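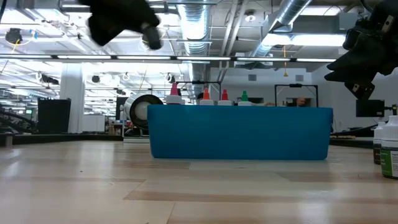 Four squeeze bottles and a blue bin, on a wooden table.

The Bottle Problem

By Inger Steinarsdóttir

Every household has a substance it can't throw away. For some it is string. In ours it is the last inch of anything that comes out of a nozzle.

I had thought this a private failing until I spent a July afternoon in Iltdale with Kári Toft, who empties other people's kitchens for a living and puts most of what he finds back again in a better order. He doesn't call himself an organiser. He used to fit kitchens, and says he got tired of seeing what happened to them afterwards.

"You give someone a lovely deep drawer," he told me, "and you come back to fix a hinge and it's full of mustard."

His method, if it deserves the word, begins with a plastic bin on a table. Everything of one kind goes into the bin. You are not allowed to make any decisions while this is going on, which rules out most of the things I normally do in a kitchen. You fetch, you put it in, you fetch again. Only when the cupboards have given up the last of it may you sit down and look at what you own.

Squeeze bottles, Toft says, are the place to start. They are light, they stand up by themselves and very few people cry over them. (Mugs are another matter. He leaves mugs until the second visit.) A coloured cap on a white bottle is also a small promise that somebody, once, had a system. Red for this, green for that, pink for the thing made up for a birthday barbecue and never spoken of since. The trouble comes when there are two reds.

Two reds is how Han-gyeol Shim came to ring him. Shim ran the lunch counter at Dimis for 12 years and brought the habits of the place home when she left, including a firm belief that any sauce is improved by being moved into a different bottle. At work this made sense. There were labels, there was a rota, and anyone who put chilli in the ketchup bottle heard about it by two o'clock. At home there was only her husband, Balthasar Stöckli, who regards a red cap as a red cap.

"I put it on a pancake," he said. He did not wish to say more.

Shim's answer was to buy more colours. This is what most of us do, and the shops are delighted to help. By last winter she had a shelf of them, and the knowledge of what each one meant lived entirely in her head, where Stöckli couldn't get at it. He took to opening them all and sniffing. She took to hiding the good ones behind the rice.

Toft's remedy is so dull that I wrote it down twice, in case I had missed a bit. Write on the bottle. Put what it is and the day you filled it on a strip of masking tape, low down, where your hand doesn't rub it off. Keep the caps for cheerfulness. If you really must have a code, have one rule and make it a rule a tired person can follow, such as red means hot.

The bin then turns out to have a second career. Once the sorting is over, he sends it back to the cupboard with the survivors standing in it. A bottle in a bin can fall over only as far as its neighbour. It can leak, and the leak stays where you can wash it. You can carry the whole lot to the table in one go and carry it back again, and the shelf underneath never gets that tacky ring which seems to be made of sugar, dust and regret. He likes a bin with high sides for this, though not so high that you can't see the caps.

Valdemar Hauksdóttir, who sells storage from a shop called Prondik at the bottom of the hill, takes a grander view. Hauksdóttir believes in turntables. The shop window has one in it, revolving slowly, with a bottle of vinegar on top like a prize in a raffle. I was shown it for some time.

"With a bin you have to reach," Hauksdóttir said. "With this, the sauce comes to you."

Toft, when I passed this on, said that in his experience the sauce comes to you at speed and then goes down the back. The two of them have been having this argument for years and I don't believe either would thank me for settling it.

At Dương, the café across the road from Prondik, they have solved the matter by keeping so little that there is nothing to organise. One bottle of chilli, one of fish sauce, refilled every night. I found this admirable and slightly frightening. I had just counted the squeezables in my own kitchen, at Toft's insistence, and arrived at 29. Several had the same contents. One had none, and had been put back anyway, by me, with the cap on.

So I did the bin. I used the one that normally holds the Christmas lights, which now live in a carrier bag and will be somebody's problem in due course. I fetched and put in and fetched again. I found a brown sauce older than the fridge it was in. I found the pourer from an olive oil I remember carrying home in hand luggage, wrapped in a jumper, as though it were a relic. I found that my family had been keeping honey in three separate places, like squirrels with differing opinions.

Toft allows four bottles to stay out for daily use, and will not be talked up. The rest can live in the fridge or the dark, and anything that makes you pull a face when you squeeze it goes. He recommends doing this part alone. I did it with my son in the room, and lost an hour to the defence of a garlic mayonnaise.

The tape has been on for some weeks now. The writing on mine has begun to smudge, and one strip, in a hand I don't recognise, says only "nice".

Kári Toft sees kitchens in and near Iltdale by arrangement. Bring your own bin.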